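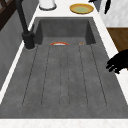 The sink is where grippers go to be humbled. Varkasov's kitchen benchmark throws 267 cleanup jobs at each hand, all in simulation, and the wet-side counter jobs are the ones I'd happily watch all night.

First up was the Jokus, a black gripper with several fingers and a lovely light touch on small scraps — 500 tries a night, and you start rooting for it! The Fadament has 2 broad jaws and loves plates, but it kept shoving crumbs toward the basin.

We ran 1,238 attempts before switching controllers, and the Jokus got noticeably calmer near the rim with the new one. Next comes a wrist camera, mounted lower, and a much dirtier drainboard.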